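Mukton Community Help > County & Local Government > Public Health

Can the county spend opioid settlement money on a sheriff's truck?

Asked January 2020
Viewed 588 times

Trying to figure this out before the next supervisors meeting. Our county got its first chunk of money from the distributor settlement, and the agenda packet has one line in it, "opioid abatement, vehicle, Sheriff." No dollar amount next to it. No grant number. Called the clerk twice, got voicemail.

My understanding was this money had to go to treatment, Narcan, that kind of thing. My cousin is on a wait list for the clinic in Brenow and they told her spring, maybe. So yeah I'm kind of mad about a truck.

Questions I guess:
Is it even allowed?
Can I make them show me the agreement?
Does speaking at public comment do anything or is it theater?

Not a lawyer, don't want to hire one. Just want to know what to ask for.

3 answers

Answer 1 (marked helpful)

Depends on the wording of the agreement your county signed. Ask for that first, before you argue about anything. Some of these deals have a list of approved uses stapled on the back, some just say "to address the epidemic" and leave it up to the board. If yours is the second kind then a truck might squeak by if they say it's for overdose response or hauling drop box pills to the incinerator.

What to put in the records request (email is fine, keep it short):

- the signed settlement agreement plus all exhibits
- any board resolution accepting the funds
- the account or fund number the money is sitting in
- quote or purchase order for the vehicle
- any memo from the sheriff asking for it

Dont write "all documents relating to opioids." They'll come back with a copying bill and a six month delay. Ask for electronic copies. Put a date on it and send it to the clerk AND county counsel, otherwise each one says the other has it.

Check your state's deadline for a response, it varies a lot. If they blow past it, send the same email again with the first one pasted underneath. Worked for me over a road contract, took two tries.

Also look at whether the item is on the consent calendar. If it is, it gets voted through in a bundle with no discussion. In most places you can ask for it to be pulled, and then they have to talk about it out loud. You usually have to ask before the vote starts so get there early and fill out the card.

Answer 2

lol they do whatever they want. Ours bought radios. Vote them out

Answer 3
Driss Benmoussa

Went through nearly the same thing in Madunham last December so here's how it went. Sorry if this is scattered, on lunch.

Ours was a $400 per month lease on an SUV, plus overtime. I spoke at public comment. Two minutes, they cut the mic right at two minutes. Did it do anything? A little. Supervisor Hoxha asked staff to come back with a breakdown, and it turned out the health department had never been asked what they wanted. Not once. They had a request for test strips and a part time peer counselor sitting in somebodys inbox.

So that's my main tip, call your health department. Ask for whoever does the overdose reports. They know what's needed and they can't always say it in public, but they'll tell you what they asked for.

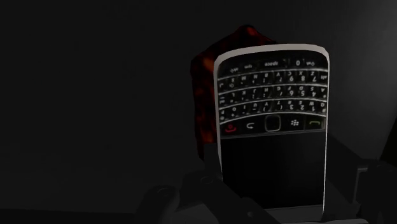
Second thing, bring people. I had a petition with almost 300 names, and I think the six people who showed up in person counted for more. Write your two minutes out and read it to yourself with a timer. Start with the ask, "please pull item whatever and send it to the health department for comment." Then your cousins wait list. Don't start with the story, you'll run out of time before you get to what you want.

Be decent to the deputies. Ours carry naloxone and they're the first ones there on half these calls, so if you go in swinging at the sheriff you lose the room. I said fund the response, but show us the plan.

End result, lease got approved for one year instead of three and the counselor got funded. Not a win exactly. The board does have to report on the spending every quarter now and it's posted online, two pages, hard to find, but it's there.

Oh and to the question about whether it's allowed, I never got a straight answer. Counsel said "consistent with the agreement" and sat down. Get the exhibits like the first answer says.

Comment from original poster: Thank you both. Request sent this morning, clerk and counsel. It IS on consent. Will ask to have it pulled.

Comment: good luck, post what they send you

Was this page helpful? Yes / No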